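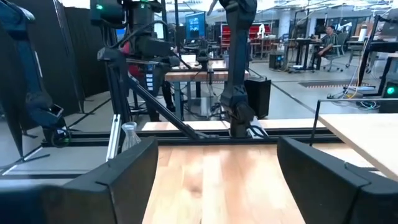 Small clear glass flask at the far side of a wooden table

How to price home-made walnut ink for a first craft fair?

Wajid Rizvi

I make walnut ink at home from the husks, and until now I only gave it to friends who do calligraphy. In August there is a craft fair in Ritov and I have taken a table there. The table costs 1,000 rupees for the day. I have never sold anything before, so I do not know how to decide the price of one bottle.

What I have spent until now is 1,703 rupees, and this includes glass bottles with corks, label paper, a new strainer and the cloves I put in against mould. The husks are free, they come from my uncle's tree in Tarar. I did not count the gas for the cooking, and I did not count my time. My wife says I must count the time, but when I do it the bottle becomes so expensive that I would not buy it myself.

I have also seen ink from Bavitz in the stationery shop. It is cheaper than what I was thinking to ask, and the bottle is bigger. Should I go under their price? And is it better to have one size only or also a small one for people who want to try? Thank you in advance for any advice.

Edit: I forgot to say that the ink is brown only. I tried to make a darker one with iron but it is not ready for selling.

Jawad Kazmi

I sold soap and later dip pens at such fairs for several years, so I can tell you what I would do. It may be different for ink.

First, separate the things you buy once from the things you buy for each bottle. The strainer you will use again next year, so it does not belong in the price of this batch, or only a small part of it. The bottle, the cork, the label and the cloves belong there completely. The gas also, even if you must guess it. Then take the table cost and divide it by the number of bottles you believe you can sell. Please do not divide by the number you bring. I did that the first time. I went home with most of the soap, and the fair had cost me more than it gave.

About the time, your wife is right, but I would not count all of it. When the husks are soaking in the bucket you are not working. Count the straining, the filling and the labels, and the day at the table. Give yourself a modest wage for these hours and look what comes out. If it is too high, the answer is usually to make a bigger batch, as straining a full bucket takes almost the same time as half of it.

Do not go under the shop price. People who want the cheapest ink are already in the shop. Those who come to a fair want to know which tree it came from and they like to try it on paper, so bring a pen and some good sheets. I would write on the label that it is not for fountain pens, this will save you an angry customer.
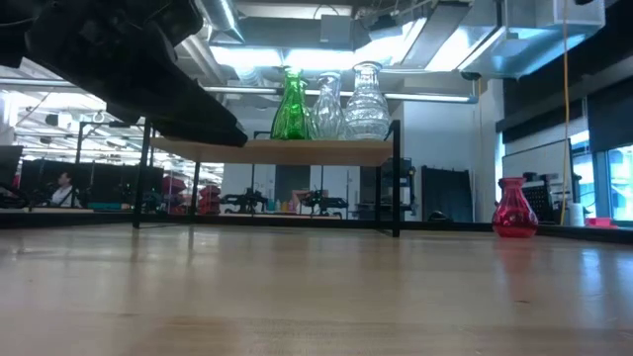
Two sizes is what I would recommend, and the small one should cost a bit more than half of the big one. The glass costs nearly the same for both, and many beginners do not understand why the small bottle is not half the price, so be ready to explain it politely. Write both prices on a card, because shy people walk away before they ask. It also helps when the sizes are not mixed together. A small two-tier stand with thin black legs and a light wooden shelf board is enough for this on a plain table, the small bottles go on top and the big ones below. You keep the front of the table free for the paper and the pen, and that is where the selling happens.

Last thing, take a lot of change. Before noon everybody pays with a large note.

arnent_papers

just ask what the others at the fair ask, walk around in the morning before it opens and look. I would not do so much calculating for a first time. Also check your corks!! mine leaked on the bus and I had brown on everything. Wax on top helps.

Wajid Rizvi

Thank you both. I made the calculation again without the strainer and with a wage only for the filling and the labels, and now the price looks more normal to me. It is still above the Bavitz one, but I will leave it like this. I will make two sizes.

One thing I did not understand: if somebody wants to take five or six bottles for a class, do I give a lower price or not?

Jawad Kazmi

For a class I would give one small bottle free and keep the price the same. Ask the teacher for the phone number also.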